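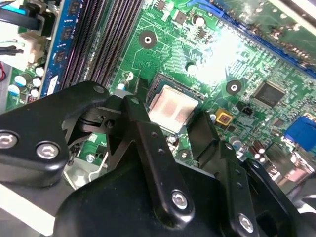 Tempo de leitura: 2 min

Prorkix abre oficina de desmontagem robotizada a recicladores e escolas técnicas

A Prorkix recebeu em agosto um grupo de visitantes na sua oficina de Suseck para uma demonstração de desmontagem de computadores de secretária com braço robótico. Inscreveram-se técnicos de empresas de reciclagem, formadores de eletrónica e alunos de cursos profissionais. As sessões decorreram entre as 10h00 e as 16h00, em grupos pequenos, com acesso à zona de trabalho e à sala de controlo.

O tema foi a recuperação de processadores e módulos de memória antes da trituração das placas. No processo convencional, a placa segue inteira para o triturador e o que ainda tem valor de revenda perde-se. A triagem manual resolve parte do problema, mas o custo por unidade só compensa em lotes homogéneos. A Prorkix trabalha com lotes mistos, recolhidos em escritórios e organismos locais, nos quais o modelo da placa muda com frequência.

Segundo Hajar Kettani, responsável técnica do projeto Randen, a dificuldade está menos na força do que na aproximação. "O espaço à volta do socket é curto e está ocupado por condensadores. Um erro de poucos milímetros inutiliza a placa", explicou aos visitantes. Também os restos de pasta térmica sobre o dissipador do processador alteram a leitura ótica, por terem cor e brilho irregulares. O software tem de reconhecer a peça com ou sem resíduo.

O braço é comandado por um operador durante a fase de aprendizagem. Cada sequência é gravada e depois anotada: aproximação, contacto, abertura da alavanca, extração. Até à data da visita, o arquivo do Randen reunia 657 sequências, das quais 400 foram consideradas utilizáveis para treino. As restantes ficaram de fora por falhas de iluminação ou por interrupção do operador.
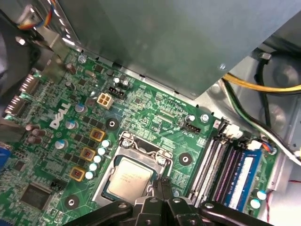 A variedade de caixas foi o ponto mais discutido na segunda parte da visita. Uma placa retirada do chassis e fixada numa bancada plana é um caso simples; dentro da caixa, o percurso do braço depende de tudo o que a rodeia. Numa máquina Dell, a gaveta metálica das unidades de disco passa por cima da metade superior da placa e faz sombra sobre os componentes, e os cabos de alimentação descem junto às ranhuras de memória. Nestas condições, a aproximação ao processador é planeada pelo lado desimpedido, com velocidade reduzida. Kettani admitiu que a remoção prévia da gaveta simplificaria a tarefa, mas acrescentaria cerca de 16 minutos por unidade ao procedimento atual.

Os formadores presentes perguntaram pelo desgaste das pinças e pelo risco de descarga eletrostática. A equipa indicou que os dedos são inspecionados no início de cada turno e que o braço está ligado à terra da bancada.

A empresa Ouazzani, que fornece parte dos equipamentos em fim de vida, vai ceder um novo lote para ensaios. A Prorkix prevê repetir a visita para escolas, mediante inscrição na receção da oficina.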